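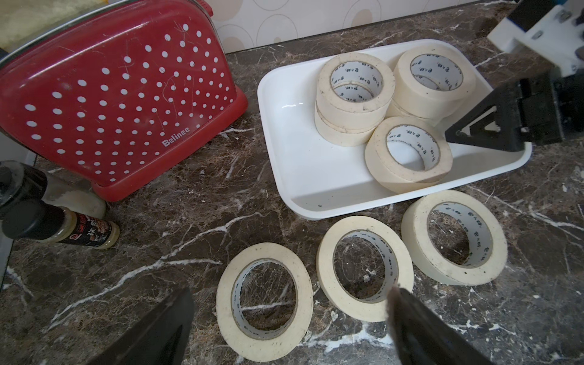
Ankica Papadopoulos

Posted 12 August 2026

Walking the Kelmendi path with a night in a different house each time - go!

I've been reading this board for years and hardly ever post, but I'm back from the Kelmendi path and I want to shout about it a bit. It's 64 km from Promville to the lake at Pemwood, and we did it in five days with our own bags on our backs. You sleep in family houses along the way. Supper is at the family's table, and if they're bottling plums that evening then you're bottling plums too (I still have purple thumbs).

The views are lovely, of course they are, the top of the pass is 1077 metres and you can see both valleys from it. But what I keep thinking about is the second night, when the grandfather got out a box of old bus tickets from when he was a conductor and told us about every village on the line, and his daughter translated until she got tired and then we just carried on without her. We understood maybe a third of it and laughed the whole time!

Practical bits, as I know people will ask. We paid 30 euros each a night with supper and breakfast. Cash everywhere. The path is waymarked in yellow as far as the pass, and after that it's a mixture of yellow and somebody's old red paint, so have the map handy. Water at every chapel. Take a torch for the houses as well as the path, the loo can be across the yard.

Happy to answer anything.

mudguard_pete

Great write-up. Did you book ahead or just turn up? We've got a week in May and I hate having every night fixed.

Ankica Papadopoulos

We turned up for the first two and it was fine, then rang ahead for the rest because the first family insisted on doing it for us. They all know each other. She'd ring her cousin, the cousin would say how many beds, done. I think in May you'd be all right, but I'd ring the day before so they can get the shopping in.

tallowfield

Going to be the grump here. I did this two years ago and enjoyed the walking, but I found the evenings hard going. Eight hours on my feet and then three hours of being a good guest. One night I just wanted to lie down and read my book and I could tell it had gone down badly. Everyone says "meet the locals" as if it's a free extra and I don't think it is, for them or for us. They've been up since five.

Also the red paint took me down to a quarry. Twice.

mudguard_pete

Twice!

tallowfield

I was very sure of myself the second time.

Ankica Papadopoulos

Fair enough about the evenings, and I should have said I'm somebody who'd talk to a gatepost. My sister went up to bed straight after the soup on night three and they only asked whether she wanted another blanket, so it may depend on the house. I do agree with you that they work hard. We cleared plates and peeled things and were shooed away half the time, and the other half they let us.

sorrel_and_rye

Can I ask about Jestus? It lists 14 houses on the route now and you can pay by card and pick your room. It looks so much easier for anyone who doesn't have the language, and I'd feel better with a confirmation on my phone. But a couple of the comments there say the families don't get the money until weeks later. Does anyone know?

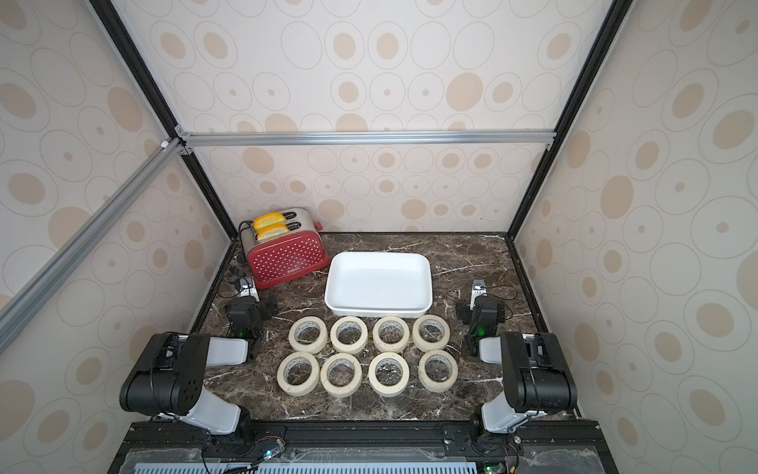 Lâm Võ

I'd ring the houses yourself if you possibly can, sorrel. I walked it the other way round, Pemwood to Promville, and the woman at the last house before the pass told me she'd come off Jestus. She'd had people arriving who thought they'd booked a hotel and were upset there was no menu. The money was slow too, she said, but it was the menu business that got to her. Her number is on a card in the bakery at Promville, and the baker will ring for you if you buy something. Buy the cheese one.

sorrel_and_rye

Thank you, that's really useful. I'm nervous on the phone even in English, so the baker sounds like the answer.

tallowfield

I'll stick up for Jestus a little. I used it for one night, and the room was what it said it was, and the family were perfectly pleasant. If you've got a bad knee and need to know there's a bed on the ground floor, "the cousin will sort it out" isn't much help. Not everybody can sleep in whatever's going.

Lâm Võ

That's a good point and I hadn't thought about stairs. Most of the houses I stayed in had quite steep ones, more like ladders in one place. Maybe use the site to see which rooms are downstairs, then ring?

Ankica Papadopoulos

Oh, I like that. And pete, if you do go in May, ask at the house by the mill about the singing. They practise in the kitchen for the feast day and they don't mind in the least if you sit in. I only heard about it and I'm very jealous of anyone who gets to be there!

mudguard_pete

Sold. Which side of the pass is the mill?

Ankica Papadopoulos

Promville side, just after the second bridge. Green gate, and the dog is all noise.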